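**Open afternoon at Trilen shows robot training in simulation**

February 15, 2025

The robotics workshop Trilen opened its doors to visitors this week, and 48 people came to the hall in Derkeck. Most of them were neighbors and parents with older children. The visit was free, but everybody had to put their name on a list in January, and after two days the list was full.

Youssra Cherkaoui, who leads the simulation group, began with a short talk. She explained that her group lets the robot practice inside a computer model of a kitchen before it works in a real one. One task can be repeated 1,000 times in a night, and no plate is broken. The program they use is called Prostano and was written in the workshop itself.
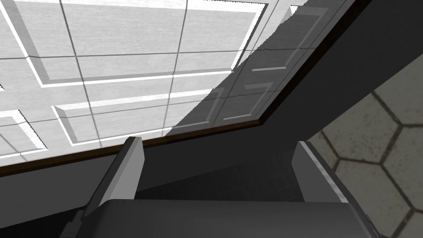

After the talk the visitors could sit at one of 2 desks and move the simulated arm with a hand controller. This was the most popular part of the afternoon, and the line was long. Each person had 60 seconds to try. Several children were quicker to learn it than the adults, which made the staff laugh.

There were also serious questions. One man wanted to know if a robot that has learned in a model will make mistakes in a real room. Cherkaoui answered that it will, and that her group still spends many weeks on correcting them. Light and the weight of objects are the most difficult, she said.

Coffee and cakes were offered by the Perić bakery from the same street. Trilen wants to repeat the open afternoon, but the next date is not decided yet. People who did not get a place this time can leave their name at the front desk.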